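Deneo Studio – Workroom Inspection Checklist, With Comments

Filled in August 27, 2026. Covers the main workroom, the back counter and the small-items boxes. Last full go-through was in May, so a few of these carry over.

I've kept the same order as the old Fedatier sheet we all got used to, with OK / FIX / WATCH after each line and whatever I felt like adding underneath. Sorry in advance, I do go on a bit.

1. Walkways and door

Path from door to back counter clear – OK
Door opens all the way – FIX
Floor mats flat, no curled corners – WATCH

The door is catching on the shelf again. Somebody has pushed the Wyss shelving over to fit the paper rolls in, and now you have to turn sideways if you're carrying anything. I shoved it back as far as I could on my own, but it's heavy and it needs two of us. The mat by the sink has one corner starting to lift. I put tape on it and the tape is already grubby, so that's a new mat at some point, please!

2. Power and leads

Power boards off the floor – OK
No lead running across a walkway – OK
Leads checked for nicks and bent plugs – FIX

Two leads failed, both short ones, both with the outer covering split near the plug. I've cut the ends off so they can't creep back into the drawer (they always do). The Vorner board over the back counter is fine, but it had a glue pot sitting on top of it. Glue pots live on the tray, folks.

3. Small-items boxes

Box sits flat and isn't cracked – OK
Nothing sharp loose in the box – WATCH
Food and nuts kept apart from everything else – FIX
Anything that might hold a battery checked – FIX
Cables stored separately – WATCH

I like the small-items boxes, I really do. They're bright, they're shallow, you can see what you've got without tipping the lot out. But they turn into a bit of everything if we let them, and the green one is the usual suspect.

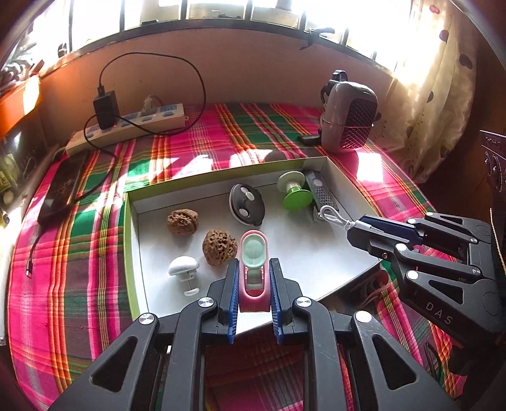

Item 3, the green-rimmed box: walnut at the back left, white mushroom-shaped piece closer to the front.

So, comments on that one. The walnut first. I know nuts are lovely for texture rubbings and I'm not trying to spoil anyone's fun, but we have people through here with nut allergies and a walnut has no business sharing a box with things that get handled all day. Same goes for the big pitted brown one beside it until someone tells me for certain what it is. I'd like all the nuts and seeds in a lidded jar with a label on it, on the top shelf, and the boxes wiped out before they go back in use.

The white mushroom piece has a thin metal stem. I've put WATCH for it, and I'd be happier if it went in the tin with the other bits that have metal on them. It's just the sort of thing you find with your palm.

The dark grey oval one with the two round buttons (or caps, I couldn't settle on which) goes down as a FIX until it's been looked at properly. Anything of that sort gets turned over and checked for a battery cover, and if there is one it needs a screw in it. Same for the pink one with the mint-green oval. If you know what either of them belongs to, write it on the sheet!

Last thing, the short white cable. Cables go in the cable drawer, loosely looped, never kinked up tight.

4. Tables and stools

Tables steady – OK
Edges smooth – WATCH
Stools rated for adults – OK

There's a rough patch on the long table on the window side. I gave it a rub with fine paper and it's better, but run your sleeve over it and you'll still feel a snag. The folding table passed – I leaned on every corner like a lunatic and it didn't budge.

5. Storage height

Heavy things below shoulder height – FIX
Nothing stacked above the shelf lip – OK

The box of 3000 paper labels is on the top shelf again. It weighs more than you'd think. I've brought it down to the second shelf, so please leave it there.

6. First aid and clean-up

Kit in place and stocked – WATCH
Eye wash in date – OK
Dustpan and brush on the hook – OK

We're down to 18 plasters and hardly any of the fabric ones. Gloves are fine. Whoever put the dustpan back on its hook, thank you, you made my day.

To do before the next check

Move the shelving back, two people
New mat for the sink
Lidded jar and label for nuts and seeds
Battery check on the oval things
Top up plasters

Sheet goes back on the clipboard by the door when you've read it. Tick your item and put the colour of pen you used, the blue one is running out.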